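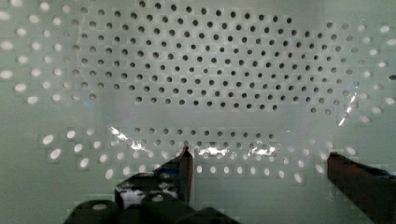

Gutter clearing talk - my notes, Thu 25 August

Say hello, check they can hear me at the back. Ask who's got a flat roof (hands up). Leave time for the latecomers to find a chair.

Right, so I look after the outside cleaning for Sakolham, mostly blocks of flats and a couple of retirement places, and tonight I want to talk about gutters. I know, I know. But a blocked gutter is behind more of the damp complaints I get than anything else, and most managing agents still book the job once a year in the wrong month!

Start with the Fenar Court story. Three storeys, big sycamores down one side, and the agent had us in every September because that's when the old contractor came. The leaves weren't even down. By February the top flat had a brown patch over the wardrobe and I was getting phone calls at breakfast. We moved the visit to after leaf fall, added a short one in spring for the seeds, and the calls stopped. The bill went up by 500 pounds a year and the decorating bill went down by a lot more than that. Pause here, someone always asks about the money.

Next bit, vacuum or ladder. I use a gutter vac with poles for nearly everything now. It's quicker, and my knees thank me. But it won't shift a downpipe that's packed solid at the bend, and you can't see a cracked bracket from the ground unless you've got the pole camera up as well, so ask your contractor for before and after footage. If they get shifty about it, get another quote.

Menon House - tell this one quickly. 27 flats, one downpipe doing the work of three, and somebody had painted over the outlet. Took us all morning to find it. Mention Hafiz Jugah spotted it first or I'll never hear the end of it.

What to put in the contract:
How many visits, and which months
Downpipes included, yes or no (get it in writing)
Where the muck goes. It should leave with the van, not end up in the flower beds
Who rings the residents about moving cars

Gutter guards. I'm not a fan. The brush sort collect moss and then I have to clean the brushes as well. If your block has pine trees, come and see me afterwards, that's a longer chat.

Last thing, the Cinder Lane flats are happy for people to come and watch us work on the next visit. Sign-up sheet by the tea urn, 10 places.

Questions. If it goes quiet, ask about pigeons.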